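Spent the day finding out that our perception stack does not believe in acrylic. A thread.

1/ The depth camera looks at a clear tiered organizer and reports a table. A nice flat table. Sometimes a table with a few floating edges, which the old filter in Rutel helpfully deleted as noise.

2/ The planner takes its collision map from Rutel. The planner is a trusting soul. It drew a straight line through the back compartment and scored it 2 points better than going around.

3/ Paavo Koivisto's fix was to inflate every stray edge into a solid box. Safe, sure. Also the front cells became one big brick, and you can't place a part in a brick. We reverted it before lunch.

4/ So now we lean on demonstrations. Hand-held grippers, same organizer, pale board, and the policy learns from color images with no depth channel to lie to it.
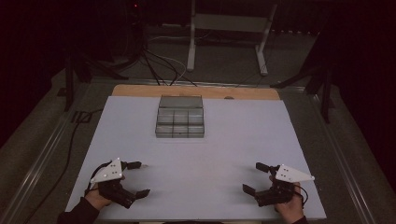
Both grippers open, organizer empty. Depth says there's nothing there.

5/ We have 249 episodes so far. 58 of them had timestamps drifting between the left and right streams, so the replay tool showed one hand politely waiting for the other. Very courteous. Useless for training.

6/ Kaisu Salminen traced the drift to the Cavel logger, which stamped frames when they hit the disk. It stamps at capture now. The diff is 2 lines - the argument in the review ran a good deal longer.

7/ Still open: gripper pose gets jumpy near the thin partitions, and I can't tell yet if that's tracking or my smoothing. My money is on my smoothing. I wrote it in November and left a comment that says "temporary."

8/ If you have a segmentation model that can see clear plastic under flat light, my replies are open. Please don't suggest spraying it with paint. Paavo already has the can.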